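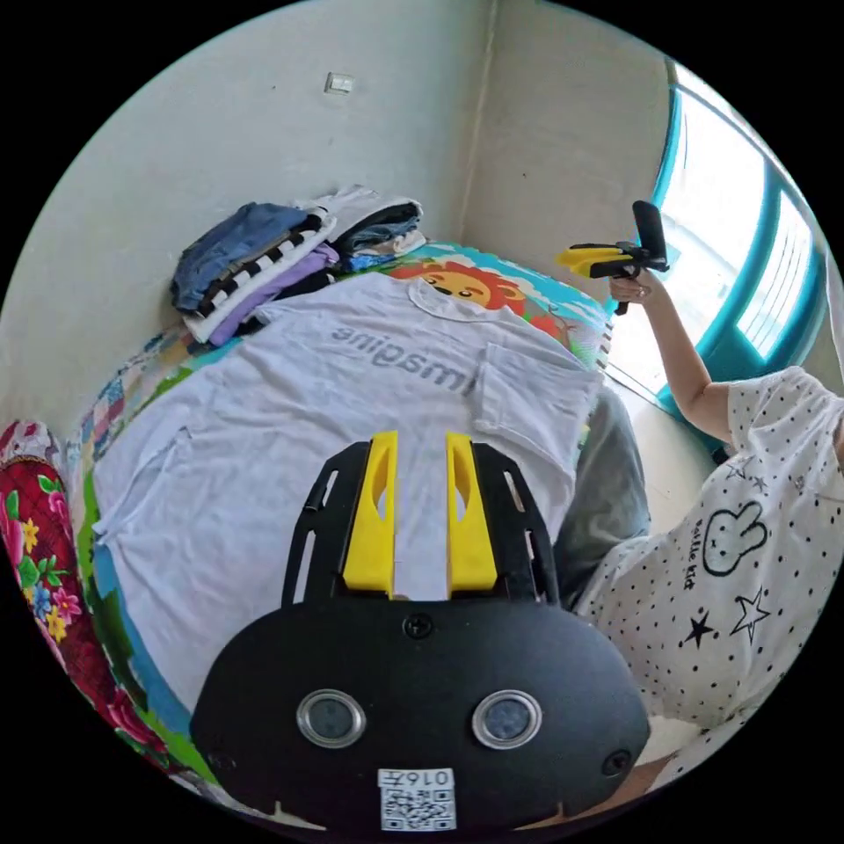
Print this page | E-mail this page

PRESS RELEASE
For immediate release, January 2023

Brutstead Shared Workshop Publishes Plans for Hand-Held Gripper Pair

BRUTSTEAD - Members of the Brutstead Shared Workshop have released the complete build plans for Lomum, a pair of hand-held grippers used to record household jobs such as folding laundry. The plans can be downloaded free of charge by anyone who wants to build a set at home or in a club workshop.

The download includes the part files, a wiring sheet, a list of screws and a 60-page assembly guide. A set can be built for $400 in parts, not counting tools. The workshop's own members finished their first working pair last spring and have been using later versions at home, mostly in bedrooms and kitchens.

Lomum is worked by hand. The person holding it opens and closes two yellow fingers on the cloth, and sensors on the front of the body record the movement. The recordings are then used to train a robot arm that the workshop is building on a separate bench.

"We started with clothes because every member has a pile of them at home," said Remo Bassi, who leads the build group. "A T-shirt is light, it slides around, and it never lands the same way. If the fingers can pick up one layer of a shirt without taking the bed cover with it, they can do most of what we want."

The fingers went through more changes than any other part. Early ones were solid and too stiff, and they pushed thin cloth away before closing on it. The current ones have an open slot through the face, which lets them bend a little under load. Each body also carries a sticker with a printed code and a short number, so that a recording can be matched to the unit that made it.

Members have recorded 700 folding sessions to date. Most were done on beds, with patterned covers and ordinary daylight from a window.

"People asked if they should clear the room first," said Tsehay Tesfamariam, who wrote the assembly guide. "I tell them to leave it alone. Move the cat, charge both units and start folding."

Tesfamariam said the hardest step for new builders is seating the side rails. Rails that are not straight will rub on the fingers and wear them down. The guide gives that step four pages, and a test piece is included in the part files. Builders should print the test piece before anything else.

Walteck, a local parts supplier, has put together 200 hardware packs for the project. Each pack holds the screws, springs and cable for one pair. Printed parts and sensors are not included. Packs can be picked up at the workshop's front desk or ordered by mail.

The workshop will hold a build weekend in April in its main room on Restrepo Street. Places are open to members and non-members, and builders should bring their printed parts with them. Those under 16 need an adult present. A second version of the guide, with changes suggested by builders, will follow after the weekend.

Questions about the plans or the build weekend can be left at the front desk or sent through the contact form on the workshop's site.

###

Shares: 14 | Comments: 3

Recent items
- Laser cutter back in service
- New evening hours for the wood room
- Soldering class adds a second group
- Robot arm bench: notes on the new base plate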